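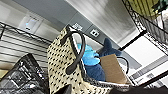 There is a stretch of the morning in Melis, just after the first ferry leaves, when the whole harbor street smells of bread, and if you have any sense you follow it uphill. I did that for eight days running last June, and I never once made it to the museum I had come to see.

Melis is a small town, 2,238 people according to the sign by the landing, and it still bakes together. The big oven on Zosora Lane is lit before dawn, and households bring down their own dough in covered bowls, each one marked in some way so that the right loaf goes home to the right kitchen. Some press a thumbprint in the corner. One family has used the same bent fork for three generations (I was shown the fork, and I was not allowed to hold it!).

The local loaf is called flenano, a flat, dimpled round with a chewy edge and a good deal of olive oil. Everyone makes it a little differently, and everyone is quietly sure about whose is best. In the villages up toward Soris they add fennel seed, and down on the harbor you'll hear that this spoils it. I ate both kinds, often on the same morning, and I'm staying out of it.

What I loved most was the waiting. People sit along the wall outside with their coffee and talk about the price of fish, or a cousin's wedding, or whether the wind will turn by noon, and then a tray comes out and the talk stops for a minute while everybody looks for their own mark.

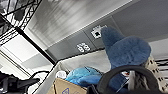
Can you make flenano at home without a wood oven?

A regular oven does a fine job if you get it as hot as it will go and bake the loaf on a heavy tray that has been heating the whole time. Start with 500 grams of flour, keep the dough wet, and let it rest overnight in the refrigerator.

I've made it every weekend since I got back. Mine comes out paler than the ones on Zosora Lane, and I've taken to marking the corner with a teaspoon.

Related stories
Soris on foot: the old salt road
Three island soups for cold evenings
The slow ferry to Melis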